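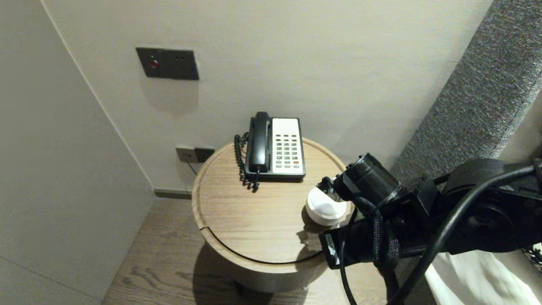 Corner table and desk phone, Hotel Åberg

Forum > Travel Talk > Hotels and Lodging > Is the "amenity fee" ever worth it?

Print this thread | E-mail to a friend

**dryfly_kjell**
Posted February 7, 2026

Just got home from four nights at the Åberg in Jora and I'm still chewing on the bill. The rate I booked was fair. Then at checkout there's a line for a "daily guest amenity package," which covers wifi, local calls, a bottle of water, use of the gym and "curated neighborhood recommendations." The recommendations were a sheet of paper. The gym was closed for painting.

Total came to $572, and a good chunk of that was the package. I asked the desk clerk if I could skip it and she said it was mandatory. I asked what made it a package if I couldn't turn it down. She was polite, she had clearly heard it before, and I paid.

So is there anyone who has ever gotten value out of one of these? I'm willing to be convinced but I'd want to see the math.

Kjell Sjögren

**felicidad_e**
Re: Is the "amenity fee" ever worth it?

There's no math to see. It's the room rate with a piece broken off so the first number you look at is smaller. I don't care whether they call it amenity, destination, resort or facility. If I can't sleep in the room without paying it, it's the price of the room.

Was it shown when you booked?

**dryfly_kjell**

It was on the last screen, under taxes, in gray. I'll admit I didn't add it up.

**RandiH_north**

Then I don't see the complaint. You were shown the total, you clicked the button. I stay at the Åberg every August for my sister's birthday and the fee has been there for years. Even with it the place is cheaper than anything else you can walk to the old town from. Compare totals and pick the lowest one you can stand.

**felicidad_e**

"You were shown the total" is doing a lot of work there, Randi. I'd bet most people pick the hotel on the search page and by the last screen they've already told their husband where they're staying.

**RandiH_north**

Maybe so, but what would change? Fold it into the rate and Kjell pays the same $572.

**felicidad_e**

He might have booked somewhere else! That's what would change.

**grimur_t**

I use Kultach for comparing and there's a box you can tick for "all fees included." Solved it for me. Horkus has the same thing but it's buried in the settings.

**oldsuitcase**

Have you checked the Kultach numbers against a real bill? I did it on three stays last year. One was right, one was off by a few dollars, and one left the fee out completely and only had the tax in it. I wrote to them and got a form letter thanking me for my feedback. I wouldn't say it solves anything. It gives you a different number to be wrong about.

**grimur_t**

Mine have all matched. Three isn't much of a sample.

**oldsuitcase**

How many did you check?

**grimur_t**

OK, two. But both matched.

**halvorsen_r**
(Different Randi, hello)

I worked a front desk for a while, not in Jora. Some things that were true where I was, take it or leave it:

The clerk usually can't remove the fee. The manager on duty can. If something on the list is closed, ask for the manager and name that one thing. "Your gym was closed all four days" got people money back a lot more often than "this fee is a scam," which got them a sigh.

Ask before checkout. The last morning there are eleven people behind you and everyone wants you gone.

And don't count on status or a loyalty card to waive it. Ours said "may be waived," and I saw it done maybe twice.

**dryfly_kjell**

Useful, thanks. I did mention the gym but only to the clerk, and only on the way out the door. I'll write to the manager and see. Not holding my breath.

**RandiH_north**

Were you going to use the gym, though?

**dryfly_kjell**

No. But I was charged for it.

**RandiH_north**

Fair enough, I guess. I still think you got a decent room for the money. We drive about 600 miles to get there and I've never once felt cheated.

**oldsuitcase**

You've been paying it so long you've stopped seeing it, is my guess. Do you still have last August's bill? I'd be curious whether the fee went up and the nightly rate didn't. My theory is that's where they put the increases now.

**RandiH_north**

I'll look. I think it's in the glove box with the parking stubs.

**felicidad_e**

Kjell, did you at least get the water?

**dryfly_kjell**

First night only.

Print this thread | E-mail to a friend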